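Girbridge Library Opens Its Doors on Sundays Again

Sun 25 May

If you happened to be walking up Fuentealba Street a little before noon today, you might have wondered what all those people were doing on the library steps. Some had strollers, some had tote bags so full the handles were stretching, and one family had brought a picnic blanket in case the wait was a long one. They needn't have bothered with the blanket. The doors opened right on time, and for the first time in a good many years, the Girbridge Public Library was open for business on a Sunday.

It has been a long road back to Sunday hours, as anyone who has lived in town for a while will remember. The old schedule was trimmed one winter when the heating bills were high and money was short, and it was supposed to be for one season only. Then the season became a year, and the year became the way things were. Saturday afternoons went the same way a while later, though those came back sooner. Sundays stayed dark, and people who work all week got used to rushing in before closing on a Thursday with a book under one arm and a bag of groceries under the other.

What changed things was a plain sheet of paper left on the checkout desk in April, with a line at the top asking whether people would use the library if it were open on Sundays. By the end of the month it had turned into a thick little stack, with 337 names on it and a great many notes in the margins. Several people wanted a quiet place to study. A few wanted somewhere to take the grandchildren when it rains (and in Girbridge it does rain). One person wrote simply, "Yes please," and underlined it twice.

The town council took up the question at its next meeting and agreed to pay for a trial that will run through the summer and into the fall. Sunday hours are noon to 5 p.m., and every regular service will be on offer, including the computers, the copier, the children's room and the local history shelves upstairs. The only thing you can't do on a Sunday is pick up a book sent over from another library, as the delivery van doesn't come until Monday. Returns can go in the slot by the side door the same as always.

The first afternoon was busy from beginning to end. Story time in the children's room had been planned for 12 little ones and drew some 30, so the second book was read out on the lawn, where there was more room for wiggling and where a passing dog got a good deal more attention than the bear in the story. Upstairs, the big-print mysteries were going fast, and there was a cheerful line at the desk for new cards most of the afternoon. If your card has expired, by the way, bring something with your current address on it and it can be renewed while you wait.

Sunday visitors also got a first chance to spend some time in the reading room, which has been closed off and on since the winter while the ceiling was patched and the walls painted. It's a lovely, calm room again, and the new curved table in there is finished in a warm honey color that goes very well with the afternoon light. You may sit at it for as long as you like. Quiet talking is fine, and so is a drink with a lid on it, but lunch should stay outside or in the entry hall.

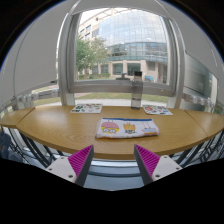 The Cullitz Bakery, just across the way, has decided to keep Sunday hours too for as long as the trial lasts, and sent over 50 cinnamon rolls for the opening. They were set out in the entry hall at noon and were gone well before one, so those who came later in the day will have to take our word for it that they were very good. The bakery will be open until 4 p.m. on Sundays and will take a little off the price of a coffee for anyone who shows a library card.

Getting there may be the one hard part for people on the east side of town, where the Sunday bus is not what it could be. The Kundetti Shuttle has agreed to add a library stop to its Sunday loop starting next week, leaving from the post office at a quarter past noon and coming back from the library at half past four. The ride is free for children and for anyone over 65, and there is room on board for a folding wheelchair or a stroller. Drivers can use the lot behind the building, and there is no charge to park there on Sundays.

Looking ahead, the library has a few things already on the calendar. A beginners' knitting afternoon is set for the second Sunday of next month, with needles and yarn to borrow if you don't have your own. The summer reading program will have its sign-up table out every Sunday as well as on weekdays, and grown-ups are welcome to join in this year along with the children. There is also talk of a chess hour, if enough people would like one. Leave your name at the desk if you are interested, and mention whether you have a chess set you could bring along, as the library's own set is short a bishop.

The council will look at how the trial has gone at its fall meeting, and comment cards are at the front desk for anyone who would like to have a say before then.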